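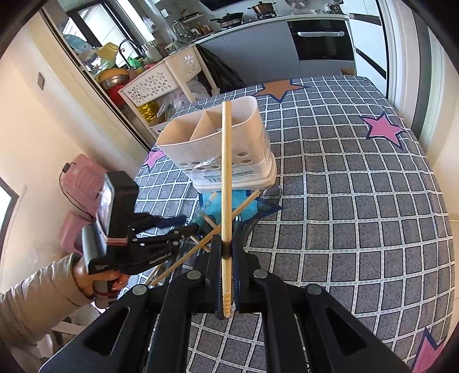
식탁 위에 놓인 두 칸짜리 흰색 수저통과 나무젓가락.

트로스티몬, 가정용 젓가락 정리 안내서 ‘식탁에서 수저통까지’ 5월 배포
매장 11곳과 홈페이지에서 무료 제공, 수저통 점검 상담도 함께 진행

주방 정리용품 유통사 트로스티몬(Trostimon)이 나무젓가락과 수저통의 관리 방법을 정리한 가정용 안내서 ‘식탁에서 수저통까지’를 5월부터 무료로 배포한다. 안내서는 8쪽 분량의 소책자로, 트로스티몬 직영 매장 11곳에서 받을 수 있다. 같은 내용의 파일은 회사 홈페이지 자료실에 올라간다.

안내서는 새 제품 구매를 전제로 하지 않는다. 집에 이미 있는 수저통과 젓가락을 식탁 위에 모두 꺼내 놓고 상태를 살핀 다음, 다시 쓸 것만 골라 넣는 순서로 구성했다. 전체 작업에 걸리는 시간은 식구가 많지 않은 집을 기준으로 20분 안팎으로 잡았다.

트로스티몬은 지난겨울 멤버십 회원 약 200가구를 대상으로 수저 보관 습관을 물었다. 응답자들이 가장 많이 적어 낸 불편은 젓가락의 짝이 맞지 않는다는 점이었다. 수저통 바닥을 언제 마지막으로 닦았는지 기억나지 않는다는 답이 그 뒤를 이었다. 나무젓가락을 언제 버려야 하는지 모르겠다는 의견도 여러 건 접수됐다. 안내서의 차례는 이 답변의 순서를 그대로 따랐다.

■ 꺼내기와 짝 맞추기

첫 장은 젓가락을 식탁에 펼치는 방법을 다룬다. 수저통을 통째로 뒤집어 쏟으면 젓가락 끝이 서로 부딪혀 상하기 쉬우므로 몇 개씩 나누어 꺼내도록 했다. 식탁보는 벗기지 않아도 되며, 격자무늬가 있는 천이라면 선에 맞춰 젓가락을 놓으면 길이를 비교하기가 편하다.

짝을 맞출 때는 길이를 먼저 보고, 다음으로 굵기와 무늬를 본다. 무늬가 있는 젓가락은 손잡이 쪽 그림으로 쉽게 구분되지만 무늬가 없는 나무젓가락은 색이 조금씩 달라져 있는 경우가 많다. 색 차이만 있고 길이와 굵기가 같다면 한 쌍으로 써도 무방하다고 안내서는 설명한다. 짝이 없는 젓가락은 조리용으로 돌리거나 따로 묶어 둔다.

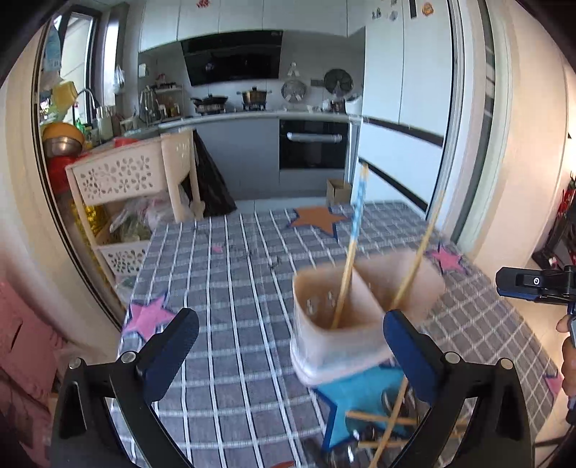

젓가락을 수저통에서 빼고 넣는 동안 통이 기울어 쓰러지는 일이 잦다는 의견도 조사에서 나왔다. 긴 조리용 젓가락과 짧은 식사용 젓가락을 한 통에 꽂으면 무게가 한쪽으로 쏠린다. 안내서는 긴 것을 뒤 칸에, 자주 쓰는 짧은 것을 앞 칸에 두는 배치를 기본으로 제안한다. 칸이 나뉘지 않은 통을 쓰는 집에는 긴 도구만 다른 용기에 옮겨 담는 방법을 소개했다.

■ 수저통 살피기

둘째 장은 수저통 자체의 점검이다. 물 빠짐 구멍은 모양이 둥근 것과 길쭉한 것이 있고, 구멍이 난 위치도 제품마다 다르다. 둥근 구멍은 면봉으로, 길쭉한 구멍은 못 쓰는 칫솔로 닦는 것이 수월하다. 받침이 분리되는 제품은 받침을 먼저 떼어 물을 비우고 따로 씻는다. 칸막이가 빠지는지도 확인해 볼 필요가 있다. 고정된 칸막이라면 바닥과 만나는 모서리에 때가 남기 쉬우니 솔을 세워서 닦는다.

구입할 때 붙어 있던 바코드 스티커를 그대로 두고 쓰는 가정을 위한 설명도 넣었다. 스티커는 따뜻한 물수건을 잠시 대어 두었다가 모서리부터 천천히 벗긴다. 남은 접착 성분은 식용유를 조금 묻혀 문지른 뒤 주방 세제로 씻어 낸다. 플라스틱 표면에 흠이 날 수 있어 금속 수세미나 칼날은 쓰지 않도록 했다.

씻은 수저통은 엎어 두고 속까지 마른 것을 확인한 다음 젓가락을 넣는다. 창가에 둘 경우 직사광선이 오래 닿는 자리는 피한다. 반투명 플라스틱 제품은 햇빛을 오래 받으면 색이 변할 수 있다.

■ 나무젓가락 고르기

셋째 장에는 계속 쓸 젓가락과 버릴 젓가락을 나누는 기준이 실렸다. 끝이 갈라졌거나 손으로 쓸어 보아 거스러미가 느껴지는 것은 식사용에서 뺀다. 검은 점이 생긴 것, 씻어 말린 뒤에도 냄새가 남는 것도 마찬가지다. 손잡이에 그림이나 코팅이 있는 젓가락은 그 부분이 들떠 있지 않은지 살펴본다. 휘어진 젓가락은 식탁에 굴려 보면 알 수 있다.

젓가락은 음식을 집는 쪽과 손잡이 쪽 가운데 어느 쪽을 위로 꽂을지를 두고 의견이 갈렸다. 트로스티몬은 꺼낼 때 손이 닿는 부분을 고려해 손잡이를 위로 두는 방식을 택했다. 대신 끝부분이 수저통 바닥의 물에 잠기지 않도록 물기를 먼저 털고, 마른 행주로 한 번 닦은 뒤 꽂도록 했다. 한 칸에 너무 빽빽하게 채우면 가운데 젓가락이 늦게 마르므로 손가락 하나가 들어갈 정도의 여유를 남긴다.

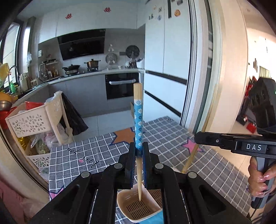
꽃무늬가 들어간 나무젓가락과 바닥에 구멍이 난 두 칸 수저통.

■ 매장 상담과 수저통 받침 판매

안내서 배포에 맞춰 직영 매장에서는 수저통 점검 상담을 진행한다. 사용 중인 수저통을 가져오면 직원이 구멍과 받침의 상태를 확인하고 세척 방법을 안내한다. 다른 회사 제품도 상담할 수 있으며 비용은 받지 않는다. 상담은 매장 영업 시간 중 오전 11시부터 이용할 수 있고 예약은 필요 없다. 위생 문제로 수저통은 비워서 가져와야 한다.

수저통 아래에 까는 물받이 접시 ‘팔리에(Fallier)’도 같은 달 매장에 들어온다. 팔리에는 주방용품 제조사 라도니치(Radonjić)가 생산하고 트로스티몬이 국내 판매를 맡는다. 수저통 없이 접시만 따로 판매하며, 크기는 작은 것과 큰 것 두 종류다. 가격은 입고 시점에 매장과 홈페이지에 게시한다.

트로스티몬 홍보팀은 “조사에서 들어온 질문이 대부분 지금 쓰고 있는 물건에 관한 것이어서 그에 대한 답을 먼저 묶었다”며 “냉장고 옆이나 싱크대 문 안쪽에 꽂아 두고 필요할 때 펼쳐 볼 수 있도록 얇게 만들었다”고 밝혔다.

안내서의 마지막 쪽은 표로 되어 있다. 수저통을 닦은 달과 젓가락을 바꾼 달을 적는 칸이 있고, 아래쪽에는 짝이 없는 젓가락의 길이를 재 볼 수 있는 눈금이 인쇄돼 있다. 홈페이지에서 내려받아 출력할 때는 인쇄 배율을 실제 크기로 설정해야 눈금이 맞는다.

■ 후속 자료

트로스티몬은 안내서에 담지 못한 조리 도구 정리 편을 가을에 낼 계획이다. 뒤집개와 국자, 집게처럼 길이가 긴 도구의 보관과 건조대 정리를 다룬다. 원고에 반영할 질문은 매장에 비치된 엽서나 홈페이지 문의란으로 받는다. 단체 급식소와 음식점에서 쓰는 대용량 수저통은 이번 안내서와 다음 편 모두에서 제외된다.

복지관, 주민센터 등에서 교육용으로 안내서를 여러 부 신청하려면 물류 자회사 트로스트브리지(Trostbridge)에 요청하면 된다. 신청서는 트로스티몬 홈페이지 자료실에 있으며, 배송비는 신청 기관이 부담한다. 준비한 수량이 떨어지면 추가 인쇄가 끝나는 대로 접수 순서에 따라 발송한다.

■ 안내서 개요

제목: 식탁에서 수저통까지
분량: 8쪽
배포 시작: 5월
배포처: 트로스티몬 직영 매장 11곳, 홈페이지 자료실
가격: 무료
단체 신청: 트로스트브리지

■ 트로스티몬 소개

트로스티몬은 수저통, 건조대, 선반 등 가정용 주방 정리용품을 수입하고 판매하는 회사다. 직영 매장과 온라인몰을 함께 운영하고 있다.

보도자료 문의: 트로스티몬 홍보팀
본 자료의 글은 출처를 밝히고 인용할 수 있다.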